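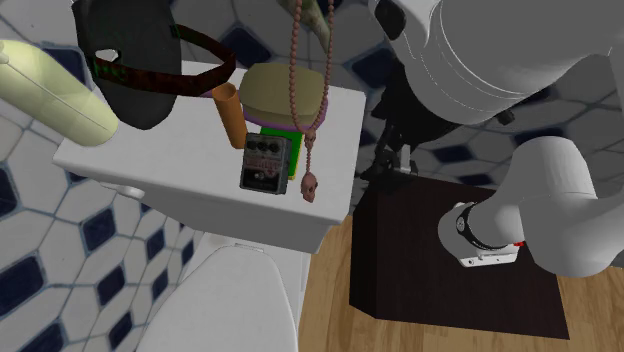 Hexagonal tiles, navy squares, and the cistern lid used as a shelf.

November 1, 2018

First full day at the Lorico. Slept badly, which I do anywhere on the first night, so I won't hold it against them. The pillow I will hold against them. It is one of those that looks generous until you put your head on it.

The booking came through Vislow, and Vislow had a lot to say about this place. 1,693 reviews, most of them delighted. I read a fair number before paying and should have noticed how many were from August. Of course people are delighted in August. They would be delighted in a bus shelter if it had a bar. I would like to see the reviews from people who came in the week the pool was being drained, but perhaps we are all still here and haven't written them yet.

The pool is being drained. There is a notice in the lift in four languages and the English one says it is "resting".

Room 257, second floor, side view. Side view means that if you stand at the left end of the balcony you get a strip of sea between the next hotel and a palm tree. I did stand there with my tea this morning and it was very nice, I admit. Calm, pale grey, one boat. Then the delivery lorries started in the yard underneath and I went in.

Walked to the beach after breakfast to check the 700 metres. That is what the brochure says, door to sand. I didn't pace it out, but it took me long enough to want to sit down at the other end, and there is a hill which nobody in marketing seems to have walked up. Going is fine. Coming back is where you meet it. I suspect they measured on a map, from the corner of the car park.

The beach itself I have no quarrel with. Clean, nearly empty, a dog running in and out of the water. Most of the kiosks are shut till spring. One was open and sold me a coffee for less than half what the hotel bar wants, and a better coffee too. Sat there most of an hour with my shoes off and forgot to be annoyed.

Bank holiday here today, All Saints, so Damanard was shut as well. I had planned on the covered market and found the shutters down. The girl on reception yesterday told me it was open every morning, "always, always". I asked her about it when I got back and she said yes, always, but not today. I left it there.

What I really want to write down is the excursion desk, before I talk myself into something. It is a table near the lift with a cloth on it and a smiling man behind it, and you can't get to your room without going past. So far I have been offered a boat trip with dolphins ("nearly guaranteed"), a sunset, a market on a day when I leave, and an evening at the Bermúdez winery with a tour, a tasting and a "traditional farewell". I asked what the traditional farewell was. He said it was a surprise. I asked whether the tour was of the cellars. He said of the shop, and some of the cellars.

I have been on that trip before, in other places under other names. You are driven round to four other hotels first. You see one barrel. Then you stand in a gift shop with a thimble of something sweet until the coach driver finishes his cigarette. But the leaflet is a good one and the building looks properly old, and it is included up to a point - there is a voucher in my welcome envelope that takes a third off, although a third off what I couldn't get him to say. The price is "depending on the group". I said I would think about it. He wrote something in his book, so I may already be going.

Other welcome envelope contents: a map with the hotel's logo bigger than the town, a voucher for the hairdresser (closed until December), and a wristband. I am not wearing the wristband. I showed my key card at lunch and the waiter let me in with a look.

Afternoon on the bed with my book. Rain for twenty minutes, then sun again. The heating comes on when it likes and the control on the wall has no effect on it that I can find. I turned it all the way down and then all the way up. I think it may be there to give guests something to do.

Asked at reception for a second pillow and an extra towel. The towel came quickly, brought up by a very pleasant woman who also mended the bathroom door catch without being asked. I hadn't even reported it. If the whole hotel were left to her it would deserve its stars. The pillow is "tomorrow".

Five nights, one gone. I don't regret coming, not yet. The air is soft and I have had nobody's phone ringing near me all day. I just wish they would say plainly what is open and what isn't, because I'd have come anyway, probably, and brought a thicker jumper.

Must find out what time the coach goes, in case I am on it.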